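Vadotine Judo League to open its doors to smaller clubs under new regional format

Sauerland, 9/25/20 – The Vadotine Judo League, which has brought clubs from the hills and valleys of Sauerland together on the mat for a good many winters now, has announced a new format for the coming season, and there is a great deal in it to please the smaller clubs, the late starters and the parents who drive them all about.

Under the plans, set out by league director Dörte Petersen at a meeting of member clubs in the Stidico sports hall, the old single table of teams will go. In its place comes a season of 5 regional rounds, each one hosted by a different club, with a finals day to follow in February. Clubs that could never raise a full team of their own will be allowed to join forces with a neighbour, and judoka who have no team at all may enter the individual contests that run alongside.

It has been a long time coming, and anyone who has sat through one of the league's spring meetings will know how often the subject has come up, been talked over very thoroughly, and been put away again for another year. The trouble has always been the same. A team in the old league needed seven weight classes filled at every fixture, and a village club with a dozen keen members might have four of them in the same class and none at all in the heaviest two. They would turn up, fight bravely, and be two bouts down before anybody had bowed.

"I grew up in a club like that," said Petersen. "We had one mat, a heater that only worked if you kicked it, and a wonderful coach. We lost nearly every match on paper before we got out of the car. I have wanted to put that right for years, and I'm so pleased that the clubs have got behind it."

Joint teams will be able to draw from two clubs, so long as both are paid-up members of the league and the pairing is registered before the first round. They will fight under both names, and they may wear either club's badge or both, a point which took up rather more of the evening than had been allowed for it. A judoka who moves house during the season may stay with the team they began with.

The team contest itself has been trimmed from seven weight classes to five, for men and women alike, and for the first time the women's teams will fight on the main mat on the same day as the men's. Up to now they have had a separate fixture list, often with a thinner crowd and an earlier start, and several of the women's captains spoke warmly in favour of the change.

There is something new for those watching, too. Each round will open with a short display by the host club's children, followed by the individual contests in the morning and the team matches after lunch. The league hopes that families will stay for the whole day when it is arranged this way, and the host club will keep whatever it makes from the cakes and coffee.

Money was bound to come into it, and the news there is cheerful as well. The league has agreed a season's backing from Stevetix, which will sell the tickets for all of the rounds and put 3,000 euros towards travel for the clubs with the furthest to go. A further 1,000 euros will be shared between the winning men's and women's teams on finals day. It is the first time the league has offered any prize beyond the cup and a firm handshake, and Petersen was quick to say that the cup will still be there and will still need polishing.

Entry fees for teams stay as they were last season. Individual entries will be charged by the round, so that somebody who can only manage one or two dates doesn't have to pay for all of them. Under-18s will pay half.

Réjean Ross, who coaches the Stidico club and has been given the job of head of refereeing for the new season, told the meeting that the rules on the mat would hold few surprises. Contests will last four minutes for seniors and three for the younger age groups, with golden score to follow where the bout is level. What will change is the way the officials are chosen. Each club will be asked to send one person to a refereeing course before the season opens, and nobody will be put in charge of a bout involving their own club.

"We've leaned on the same few faces for far too long," said Ross. "They're lovely people and they've given up half their winters for us, but they'd quite like to sit down now and then. If we can bring on some younger referees, and look after them properly while they learn, we'll all be better for it. And I'd ask the coaches to remember that when they're standing at the side of the mat with an opinion."

The course will be held over two afternoons at the Stidico hall and will be free to anyone put forward by a member club. It will cover the basics of scoring and penalties, the hand signals, the running of the table and the checking of judogi before a contest, the last of these being a matter on which Ross has strong feelings. Sleeves that are too short, he said, have caused more arguments in this league than any throw ever has, and there will be a proper check at every round this season, with spare jackets to borrow.

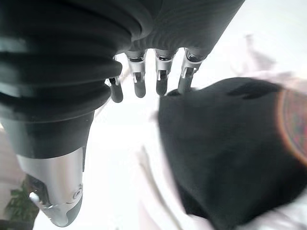
Can a club that has never been in the league still enter this season?

New clubs are welcome, and they can come in either with a team of their own or as half of a joint team, provided that their membership form and fee reach the league office before the first round.

The league has also taken care to leave room for changes, this being a year in which plans of every kind have had to be written in pencil. Each host club will agree its own limits on spectators with its local authority, and tickets will be sold in advance only, with no sales at the door. If a round can't go ahead, it will be moved to a spare date later in the winter, and if that is lost too, the points from the rounds already fought will stand. Teams won't be marked down for missing a round where somebody is unwell, and the best four results will count towards the final table.

Training for the season is already under way at several clubs, in smaller groups than usual and with regular partners kept together. Petersen thanked the coaches for their patience over the spring and summer, when a good many of them kept their members going with exercises in gardens, garages and, in one case, a barn kindly lent by a farmer who then asked to join. He is now working towards his yellow belt and is expected to be available in the heaviest weight class, to the great relief of his team captain.

The finals day in February will return to Vadotine, where the top four men's teams and the top four women's teams will meet, along with the leading eight in each individual class. The hall there holds a good crowd, and at the last finals 2,151 tickets were sold, the most the league has ever managed. How many can be let in this time will be settled nearer the day, and those who bought tickets for the spring gala that had to be called off will be given first choice of seats.

There was a little grumbling, as there always is. One or two of the bigger clubs wondered whether joint teams might be put together simply to win things, and asked for a limit on how many top-graded judoka could be brought in from the second club. After some friendly back and forth it was agreed that each joint team may field no more than three members from either side in any one match, and that the rule will be looked at again when the season is over. The vote, when it came, was carried comfortably.

Petersen said afterwards that she had gone home and slept better than she had in weeks. "I know it won't all run smoothly," she said. "Somebody will forget the scoreboard, and somebody will go to the wrong hall, and it may well be me. But I looked round at all those clubs, some of them with only a handful of members, and they were already asking each other who had a good lightweight. That made me very happy indeed."

The draw for the opening round will be made at the Stidico hall once the registrations are in, and the full list of host clubs will be sent to members with the next newsletter. Clubs looking for a partner to form a joint team are asked to let the league office know which weight classes they can fill and how far they are able to travel. Anyone wishing to be put forward for the refereeing course should speak to their own club secretary first, and bring a whistle only if they really must, as Ross says he has never once needed his.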